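FOR IMMEDIATE RELEASE

Tultesach Opens First Aid Refill Service to Small Offices in the Nastby Area

Year-long cabinet check found 978 items past their date

NASTBY, May 11, 2024 -- Tultesach, a supplier of workplace first aid goods, today opened its Fanura refill service to offices, studios and small laboratories in the Nastby area. Until now the service was sold only to warehouses and large plants. Any workplace with a first aid cabinet or drawer can now sign up, with no minimum number of staff.

Under the service, a Tultesach fitter visits the workplace, takes everything out of the cabinet, checks the dates and the wrapping, and puts back what is still good. Missing or expired items are replaced during the same visit. The customer gets a one-page list of what is in the cabinet and when each item needs to be looked at again.

The opening follows a check of first aid supplies in 60 small workplaces, carried out by Tultesach over the past year. Fitters looked at 2867 separate items, from eye wash bottles to single wrapped wipes. Of these, 978 were past the date printed on the pack. Most of the expired items were wound wipes, burn gel and eye wash. Tape and plain gauze did better, and scissors and tweezers were not included in the count.

Adhesive bandages were a different story. They were rarely out of date. In many of the workplaces they were simply not in the cabinet when the fitter got there. They had moved to a desk, a kitchen drawer, a coat pocket or the top of the printer, and in several offices the staff had bought their own.

"People use one bandage and keep the box," said Fergus Tennant of Tultesach. "I do it myself. You cut your finger on a carton, you go and get the box, and the box ends up living next to your keyboard. Then the next person opens the cabinet and finds a sling and a foil blanket."
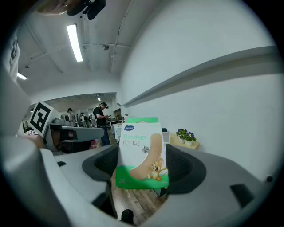 WORKPLACE SUPPLIES: BANDAGES AND DRESSINGS

Small retail boxes of adhesive bandages, including printed ones with cartoon animals on the front, are accepted under the service and stay in the cabinet if they are in date. Tultesach does not ask customers to throw out what they bought themselves. A box with a mouse on it counts the same as a plain one, provided each strip is sealed in its own wrapper and the date can be read.

Where the text on a pack is in a language the staff may not all read, the fitter adds a plain white sticker with the name of the item and the month it expires. Stickers go on the back or the side so that the maker's text is not covered. The same sticker is used for items that have lost their outer box, which was common in the workplaces checked. Loose strips are gathered into a clear bag with a press seal.

Tultesach asks for one change in return. The service supplies each workplace with a second, smaller pack of bandages to be kept outside the cabinet, at whatever spot the staff choose. This is called the desk pack. Staff can carry it off and forget it, and the cabinet stock stays where it is. At the next visit the desk pack is refilled or replaced at no added charge.

"We argued over the desk pack for a long while," Tennant said. "It looked like giving up. But in the offices where we tried it, the cabinet was still full when we came back, and that was what we were being paid for."

What the visit covers

A first visit takes less than an hour in most small offices. The fitter needs a clear stretch of table near the cabinet, good light and one member of staff who can sign the list. Work in the room can go on as usual.

Everything in the cabinet is laid out on the table in groups: dressings, tape, wipes and gels, tools, and other. Torn wrappers and crushed boxes are set aside with the expired goods. Medicines of any kind, including headache pills, are handed back to the office manager and are not returned to the cabinet by Tultesach staff. The inside of the cabinet is wiped down before it is filled again.

Items are put back with the most used at the front and at hand height. Bandages go on the left of the middle shelf. Eye wash is placed in the door if the door has a rack, and on the lowest shelf if it does not. Gloves go on top. Customers who prefer another order may ask for it, and the fitter will note it on the list so that the next fitter does the same.

Workplaces that keep their supplies in a drawer or a box in place of a cabinet are welcome to join. The fitter will bring a divided tray that fits most desk drawers. Trays are lent for as long as the customer stays with the service.

Where to keep the supplies

The check also looked at where first aid goods were stored. Kitchens were the most common place, followed by the hallway outside the restroom. Some supplies were kept above a radiator or next to a kettle, where heat and steam can weaken the glue on bandages and tape. Others were inside a locked office.

Tultesach suggests a dry spot at shoulder height or lower that can be reached without a key. A shelf or side table in a shared room will do. The supplies should not be stacked behind other goods, and a green and white sign should be placed on the wall nearby if the box itself is small. Sign cards are included in the first visit.

For shared workrooms and laboratories, where tables are often cleared and moved, the company suggests choosing one place against a wall and marking it with tape. Staff can then see at once if the box is gone.
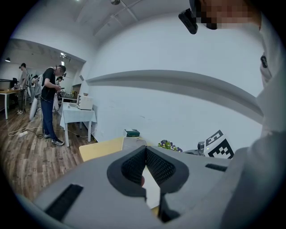 Periklis Sfakianakis said that a shared room is the hardest place to keep anything, and that he had given up on cabinets years ago. In his view the best spot is a table that people walk past all day, since a box in plain sight gets noticed when it is running low. He added that he would like the list to be kept with the supplies, and said the one in his building was filed so well that it had not been seen again.

Tultesach has taken up that request. From the opening of the service, each list is printed on card with a punched hole and a loop of string, so that it can hang from the cabinet handle or be tied to a box. A second copy is sent by email.

Goods and packing

Refill goods for the service are packed by Gkikas, which has handled Tultesach's dressings for warehouse customers since the Fanura service began. Goods for small offices come in short packs made up for the purpose. A short pack holds fewer strips than the boxes sold to plants, so less is thrown away when the date comes up.

There are three short packs at the start. The first is for general office use and holds strips in mixed widths, finger dressings, wipes and a roll of tape. The second adds burn gel and eye wash and is meant for workplaces with a kitchen or a workbench. The third is a refill of strips only. Fabric and plastic strips are both offered. Customers with staff who are allergic to latex should say so when they book, and all strips and gloves will be changed to latex-free types.

Expired goods are taken away by the fitter. Unused bandages and gauze that are past their date, with wrappers in good order, are offered to first aid classes for practice. Customers who do not want this can tick a box on the booking form. Liquids and gels are not passed on.

Price and booking

The service is sold by the year and covers a first visit and a follow-up visit. Goods replaced on the first visit are billed at list price. Goods replaced on the follow-up visit are included, with the exception of eye wash stations and defibrillator pads. Customers may cancel after the first visit and keep everything that has been placed in the cabinet.

Bookings are open now. Visits to offices in the center of Nastby start this month, and visits to the outlying business parks start in August. Workplaces that took part in the check do not need a new first visit and can go straight to the yearly plan if they book before then.

The company will also hold open hours at its Nastby counter, where anyone can bring in a home or office first aid box and have the dates checked free of charge. There is no need to book for the open hours or to be a customer. Bring the whole box, Tennant said, including the parts you are not proud of.

About Tultesach

Tultesach supplies first aid goods, signs and cabinets to workplaces in and around Nastby. Its Fanura service covers checking and refilling of first aid supplies on site. The company is based in Nastby, where it also runs a trade counter.

Media contact

Fergus Tennant
Tultesach, Nastby
Copies of the office check, with the full table of items and dates, can be requested through the trade counter.

###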